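Quick one today. Dinner's in the oven and I've got maybe half an hour before the timer goes.

So the plates. If you read the August post you know I said I was done buying dishes. I was not done. Perihan Polat (neighbor, bad influence) was driving out to the Hekel outlet and did I want to come along, just to look. Went to look. Came home with plates.

In my defense the old ones were a mess. Chips all over, and one with a crack I kept turning toward the back of the pile so I wouldn't have to deal with it. Plain white, bought in a hurry when we moved. I've been eating off them for years and couldn't tell you one nice thing about them.

The new ones are colors. Actual colors! The pink is the one I picked up first and then wouldn't put down, walked the whole store with it under my arm. Sort of a dusty salmon. Matte. It has very faint rings going around the middle if the light's right, which I didn't even notice until I got home. 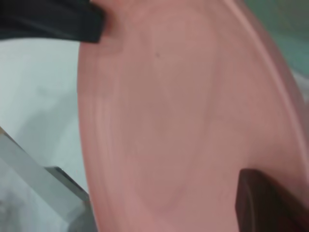

Lusow, January 25, 2023

Ok so storage. This is the part I really wanted to write about because it took up way more of my week than it should have.

We have one cabinet for dishes. One. It's 12 inches deep, the shelf doesn't move, and the old plates lived in it flat in a pile with the bowls on top. Every time you wanted a plate you had to lift the bowls off, put them somewhere, get the plate, put the bowls back. I did this three times a day like it was normal. It's not normal.

First idea, pile the new ones flat the same way. Lasted one evening. Matte plates drag on each other when you pull one from the middle, a horrible noise, the dog left the room. Also you can't see any of the colors, just the top one and then a bunch of edges. What's the point.

Second idea, felt circles between them. Bought a pack of Yurt ones at the hardware store. They work fine I guess? But then you have a felt circle in your hand every time you set the table, and where does it go. I found one in the fruit bowl. Found another in my coat. Gave up.

Third idea was to stand them up on edge, and that's the one that stuck. Pink in front, then the dark green with the pale minty rim, then the teal one. I moved the order around way too many times. I had the pink at the back for a while and it just dissapeared back there.
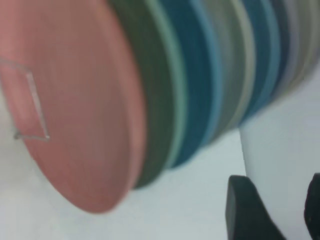 Pink, olive, teal. Final answer, probably.

What I like about this order is the rims. They're a bit lighter than the middles on the green and the teal, so when the plates are lined up you get this thin stripe of pale color between each one. From the side it's the best thing in the kitchen. My husband says it looks like a file folder. He's not wrong but he could be nicer about it.

The rack is nothing special. Thin wire, the kind you'd get for pot lids. I looked at a wooden one from Costuvby that was really beautiful and then I looked at the price and put it back on the shelf very gently. Wire is fine. It doesn't hide the plates and it wipes clean in two seconds.

Things I've learned so far, in no order:

Put the rack where it's going to live BEFORE you load it. I loaded mine on the counter and then tried to carry the whole thing across the kitchen. Do not do this. Everything leans.

Load from the back. If you start at the front you're reaching over the plates you just put in and your sleeve will catch one.

Dry them properly first. I was lazy one night and there was a little puddle under the rack in the morning.

Check the door closes. I measured the rack and forgot to measure the rack with plates in it, which is a differnt number. They stick out a bit. So for now it's out on the white table and not in the cabinet at all, and I think it might just stay there. The cabinet is all bowls now. Bowls have never been so comfortable.

I did count them after I set it up, mostly to check nothing got left in Perihan's trunk. Eight. All home.
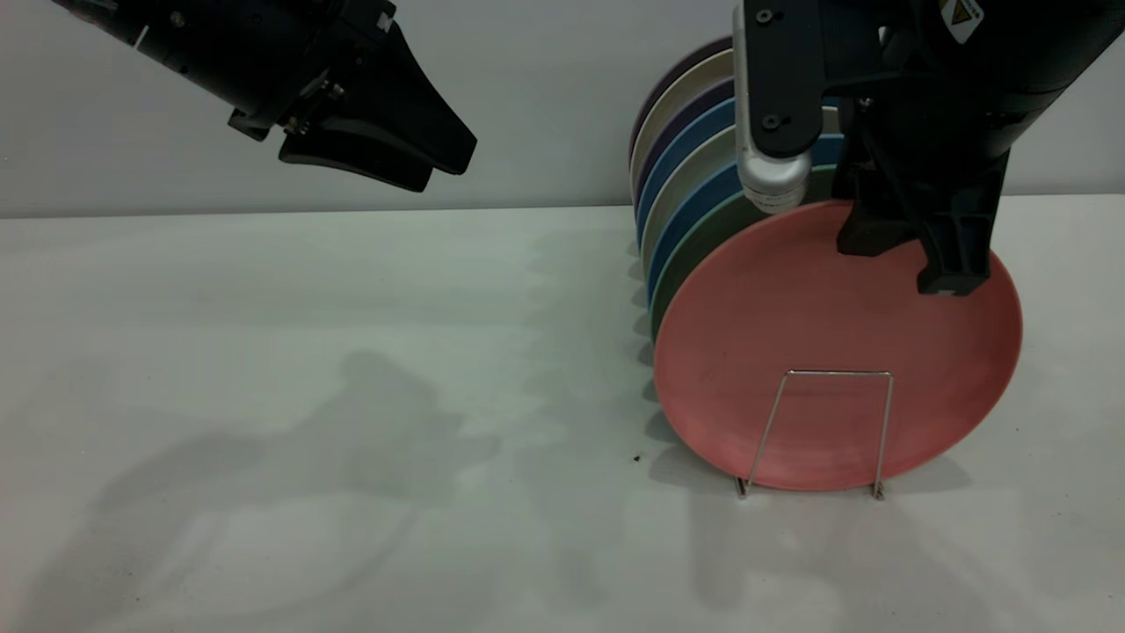 Doesn't dust settle on plates that are kept out in the open?
A little gets on the top edges, so I give the front plate a quick wipe before dinner, and the rest get used so often it never builds up.

Old ones are boxed up by the door, minus the cracked one, which I finally threw out. Perihan's cousin is moving into her first apartment and wants the lot, chips and all. She's coming by Saturday.

Still need to find somewhere for the pot lids, as I have sort of taken their spot. And the felt circles, if anyone local wants them. I have most of the pack left.

Timer's going. More next week if I get to it, I want to do the drawer with the batteries in it.

Contact | © 2023 | Back to top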